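My sister-in-law teaches seventh grade science in the Wullevley district, and every spring she gets handed something new with a login. This year it's a wall-mounted touch panel and the subscription that comes with it, from a company called Skarkard. I sat through the parent information night in April so she wouldn't have to explain it to me over dinner.

I have questions. Most of them were not answered.

The pitch came from a rep named Jerome Gatchalian, who was pleasant and well dressed and had clearly given the talk before. He said students are "more engaged" with the panel. I asked how they measured that. He said teachers reported it. I asked which teachers, and whether they'd been reporting it in September or in May, because anything is engaging in September. He said he'd follow up by email. It is July.

The number that stuck with me was $3,379 per room. That's the panel, the bracket and the first year of software. The software after that is a separate line, and it was on a slide that went by pretty fast. Gerardo Tagle, who sat next to me and has two kids at the middle school, took a picture of the slide with his phone. After year one it's $1,428 a year for the building, going up to $1,642 if the teachers want to save their lessons somewhere other than the panel itself. I'd have thought saving your work was the basic thing.
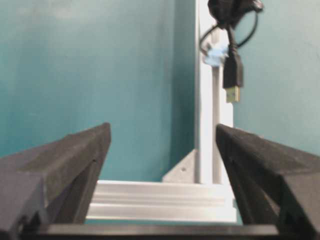 Then we got the demo. Jerome pulled up a cell diagram and spun it around with two fingers, and a few people made appreciative noises. Fine, it looks good. But my seventh grade teacher drew that same cell on a chalkboard and made us copy it, label by label, and I can still find the Golgi apparatus. I'm not claiming chalk is better. I'm saying that a spinning cell is a thing you watch, and I'd like somebody to show me a kid who learned more from watching it than from drawing it. One decent comparison would do. Two classrooms, same teacher, same test.

Reto Ruchti, who runs the technology office for the district, told us they'd already done a pilot. I perked up. The pilot was one classroom for 15 school days, and what they collected at the end was a survey. The survey asked whether the teacher would like to keep the panel. Well, sure. I'd like to keep most things people put in my room for free.

Somebody in the back brought up the old Durka tablets, and the room got quiet. If you weren't here for that one, the district bought a cart of them for each school, the company stopped updating the reading app, and the carts ended up in a closet behind the gym. Reto said this was a different situation. I asked how, and he said this vendor has a roadmap. I've seen a lot of roadmaps.

To be fair, my sister-in-law likes the thing. She says the kids in the back row can see it, which they couldn't with the old projector unless she killed the lights — and then half of them were asleep. I believe her. Visibility is a real reason to buy a screen. It's a much smaller claim than the one on the brochure, though, and I suspect you could get it for less money without the subscription attached.

What I'd want before the vote on the rest of the building is the five-year cost on one page, including repairs, and some plain answer about what the panel does if we quit paying. Renato Belmonte asked that last one and was told it "retains core functionality." He asked what was core. They moved on to the raffle.

I've emailed the district office twice. I'll post whatever I get.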